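Kosley Toy Library: nine households wanted for a play kitchen tryout

We lend toys. Every few months somebody donates a play kitchen, or a catalog sends us one, and the box says it will teach a child to cook, share, count and talk. I have read a lot of those boxes and I don't believe most of them. Before we spend $600 of the library's money on two more kitchens, I want to hear from people who have had one in the living room for a month.

What you would be doing

You take a play kitchen and a bag of accessories home in January. You let your kid use it, or ignore it. Twice a week you write down what got played with and for how long, in plain words. At the end you bring it all back and talk to Inese Vanags or me for half an hour. There is no app. Please don't coach your child to like it.

Who we want

Households with at least one child between three and six. Grandparents and home daycares are fine. We would especially like kids who have never shown any interest in pretend cooking, as the fans already get asked plenty. You need floor space for the kitchen and a way to carry it up your own stairs. We can't deliver.

Who we don't want

Anyone who sells toys, reviews toys for free stuff, or plans to post the whole thing online. Trevor Ashworth will ask you about this on the phone, and he is not shy.

What you get

A $200 grocery card when everything comes back, and free borrowing for a year. Missing small parts won't cost you anything. Tell us what vanished and when, which is useful to know.

How to apply

Write to Jaqueline Ledesma at the Kosley Toy Library, Room 302, Plostmont Building, or stop by on a Saturday before noon. Give us the ages of your kids and one toy they dropped within a week. Long letters don't improve your chances. 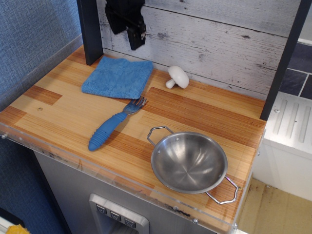 Accessories are where I expect the arguments. Catalogs push big sets, and parents tell me half of it ends up under the couch. I would like to know whether a white toy mushroom gets any use at all next to a shallow steel pan with wire handles, or whether the folded blue cloth wins because wiping a counter is what kids see adults do. The fork with the fat ridged blue handle is another one I have doubts about. Write down which of them your child reaches for without being asked, and if the answer is none, write that.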